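Mutska wiring cell – speaker notes
Brelerside maintenance meetup, June 13, 2019

Slide 1. Title. Wait for the coffee line to sit down. Say the Bosman line builds 2,066 tubs a month and that until spring I could have told you nothing interesting about any of them.

Slide 2. The fault. The arm takes the taped bundle, carries it to the fitting, lets go. On 2 units in the first 400 it didn't let go. It reported "released" and drove home with the wires still in its fingers. The controller was very pleased with itself.

Slide 3. Why we missed it. "Released" meant the motor had been told to open. We had no check on the fingers themselves. Tape glue builds up on the inside faces, the fingers stick, the motor stalls for a moment and the software calls that a success. (Pause. Somebody from Coser will laugh here. Let them.) 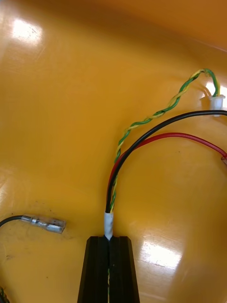

Slide 4. The safety part – slow down. The second time, a tech reached into the tub to free the wires while the arm was holding position. Holding is not off. The guard door had been bypassed for cleaning and the bypass was never cleared. No injury, one torn glove, one very long meeting.

Slide 5. What changed. Finger position is now read back after every release. Pull force limit on the way home. Bypass key times out. Wipe the fingers at shift change, with the power locked out.

Slide 6. Results. 1,215 units since, no false releases. Next review in July. If asked about cost, point at the handout and take the next question.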